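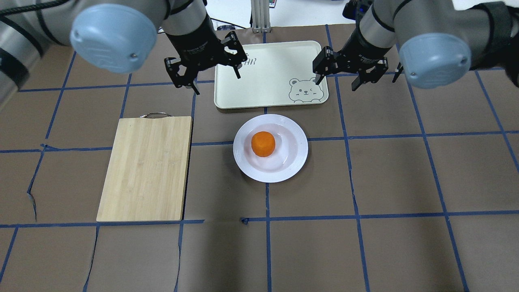

Does a more expensive gripper pick things up better? It depends mostly on the fingertips and on how hard the controller tells them to squeeze, and the price tag tells you little about either.

Noboru Tamura came to that answer slowly. He runs Jillow, a small company that sets up robot arms for kitchens and food packers, and for most of January he had a pair of grippers on trial. One was made by Brorkar and the other by Tsuji. Both are electric, both have two fingers that close in a straight line, and both bolt to the same wrist flange. The Tsuji costs 2,000 dollars more.

"My customers ask me what they get for that money," Tamura says. "I was giving them the answer from the sales sheet, and I didn't like it."

The sales sheets cover stroke, force and weight. They say little about fruit. Tamura's customers want to move produce, dishes and boards from one spot to another without bruising or dropping anything, and those jobs ask for different things from the same set of fingers. Produce needs a light touch and a fair amount of give. A dish needs fingers thin enough to get under a rim. A board is flat on the table and heavy for its thickness, so the arm has to come in low and hold on.

He ran the same set of tasks with each gripper, first with the factory fingertips and then with softer pads he cuts himself. Every task was done with a person guiding the arm by remote control. Tamura wanted to keep vision software out of it until he understood the hardware.

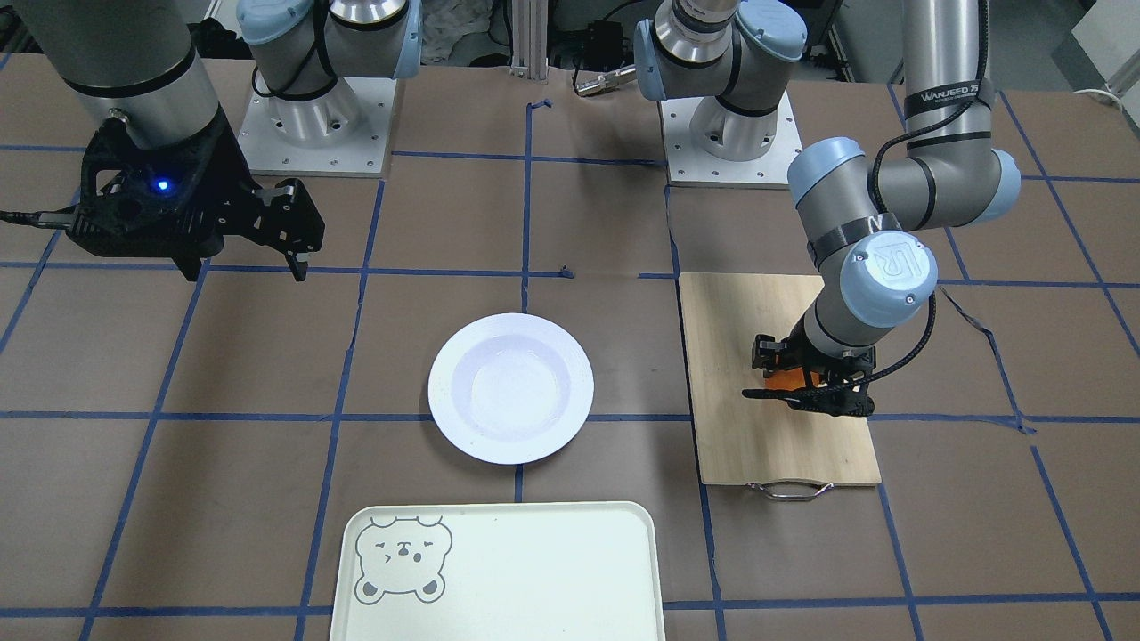
Grip force was the first setting he changed and the one he went back to most often. At the factory default, both grippers closed harder than produce needs. Turned down too far, they let go as soon as the arm sped up. The hard part is finding a number between those two that still works when the next piece is a different size. It is also hard to judge by eye. From the side you can see a patch of orange between the fingers, just above the wooden board, and you can see that the gripper has hold of it, but you can't see how much force is going in. For that Tamura reads the motor current, which the Tsuji reports many times a second and the Brorkar reports only when asked.

That difference turned out to matter more than anything on the front page of either brochure. With a steady stream of readings, the controller can stop closing at first contact. With the Brorkar, Tamura had to guess the width of the piece ahead of time and stop there. He got it to work, but it took him five evenings and he had to redo the numbers for each kind of fruit.

On dishes the order flipped. The Brorkar has narrower fingertips, and it got hold of a plate by the rim on 13 tries in a row before he stopped the test. The Tsuji kept bumping the rim and pushing the plate away. Once he fitted his own thin tips, the two were even.
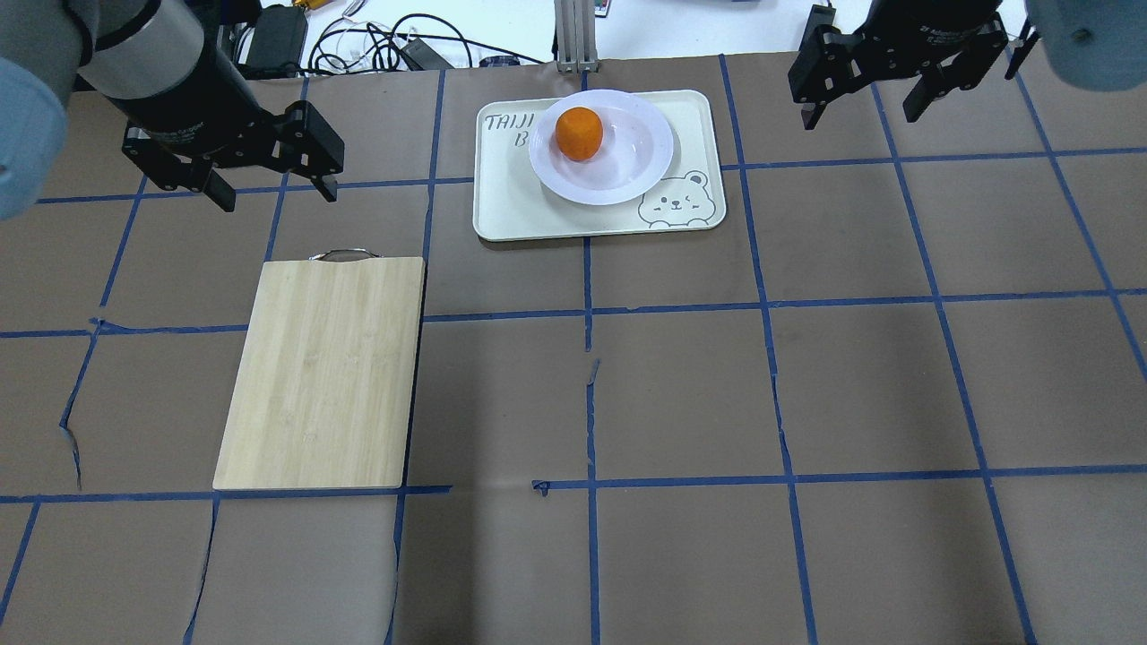
An orange on its plate, the plate resting on the tray, with both grippers raised above the table.

The controller took up the last part of the trial. Tamura had been using the software that came with each gripper. He moved both over to Grolladard, a controller package that treats every two-finger gripper the same way, so an operator can switch without learning new buttons. It added a small delay on closing. He noticed it on fruit and hardly at all on anything rigid.

He also tried placing the camera in different spots. Looking down from above the table gave him the best sense of where the fingers were from side to side. It was poor for height, and he came in too high on the board more than once. A second view from the side fixed that, at the cost of another cable and another screen to watch.

Tamura now quotes the Brorkar with thin tips for dish work and the Tsuji for anything soft. He charges for the pads separately. He still hasn't found a fingertip he likes for both jobs — the latest batch held fruit well and peeled off the metal after two days — and he has a new glue on order.

13 shares
2 comments

Related
Cutting your own gripper pads
Where to put the second camera
What a wrist flange has to carry
Remote control or recorded paths for small kitchens?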